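Search this site Go
Home Courses Handouts Reading list Contact

Surfaces and Materials, Handout 2: Wooden tabletops, and what we claim to know about them
Posted Sep 4, 2023 by the course tutor

Bring this to the workshop session. There is space on the back for notes, and you will want it, as I am going to disagree with several things you have probably read.

1. Naming the wood

Most people look at a pale table and say "pine." Sometimes they are right. Spruce can look very much the same from arm's length, and a photo makes the problem worse. Resin canals, knots and the feel of the wood under a fingernail all help, but none of them settles the question alone. If you can't get at the end grain with a hand lens, write "pale softwood, pine or spruce" and leave it there. I mark down confident guesses more heavily than cautious ones.

Catalogs are no help. The Prudeck range is sold as "Nordic natural," which is a color and a mood. The Benedetti benches we used in June came with a label that said "solid wood," and three of you wrote that down under Species.

2. Reading the grain

Softwood shows paired bands. The lighter part is earlywood, put on fast at the start of the growing season. The darker part is latewood, slower and denser. Close spacing means slow growth. It is often taken to mean strong wood as well, and here I would like you to be careful. Slow growth goes with density in many softwoods, up to a point, but a tabletop is rarely loaded hard enough for it to matter. Somebody selling you a table on its tight grain is selling you a look.

Also note how the board was cut. Straight, even lines usually suggest a quartered face. Arches and flames suggest flat-sawn. "Usually" is doing a lot of work in that first sentence – a flat-sawn board can show straight lines near its edges, so look at the whole width before you decide.

3. Color

Fresh softwood is creamy. It goes yellow, then tan or orange, as light gets to it. The rule of thumb that you can date a top by its color has been repeated for years, and I have never seen it hold up. Finish, window direction and whatever stood on the table all interfere. In the Tinside survey we logged 78 tops and tried to put them in order of age by eye. The results were poor enough that I dropped the exercise from the course.

What color can tell you is where something sat. Lift the lamp or the tray and compare. That is a difference within a single surface, and I trust it a good deal more than a comparison between two tables in two rooms.

4. Light and glare

This is where most inspection notes go wrong. A patch that looks bleached may be bleached. It may also be nothing more than light coming back off the surface, which thins out the grain and turns the wood nearly white. Students have written "finish worn away" about a patch that moved when they moved their heads.

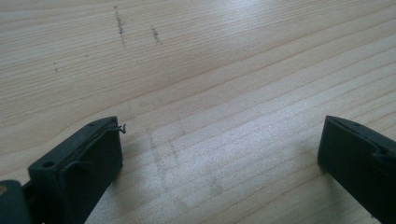 So, before you write a word about wear, do the following:

– Look from at least two sides. Glare moves and wear stays put.
– Shade the patch with a sheet of card and look again.
– Run a dry fingertip across it. Raised fibers feel slightly rough.
– Only then put it on the sheet, with the direction of the light noted beside it.

A photograph will not let you do any of this. If a photo is all you have, write "glare or wear, not resolved." I realize this looks feeble on a report. It is still the correct entry.

5. Finish tests, and a warning

The Kikgate leaflet (item 2619 in the reading list) recommends a drop of water left on the surface for about 10 minutes. If it beads, the leaflet says, the top is sealed, and if it soaks in, the top is bare. I don't think much of this. Old wax will bead water for a while and then give up, and a polished bare surface can hold a drop longer than you would expect. The test gives you an answer about that one spot. It also leaves a ring on some tops, so ask the owner first.

Solvent tests are not to be done in this course, whatever the leaflet says on its last page.

6. For next time

Choose a wooden table you can get at in daylight and again under a lamp. Write one page on it. Keep what you saw apart from what you concluded, in separate columns if that helps. No species name without the evidence for it, and please leave out the word "timeless."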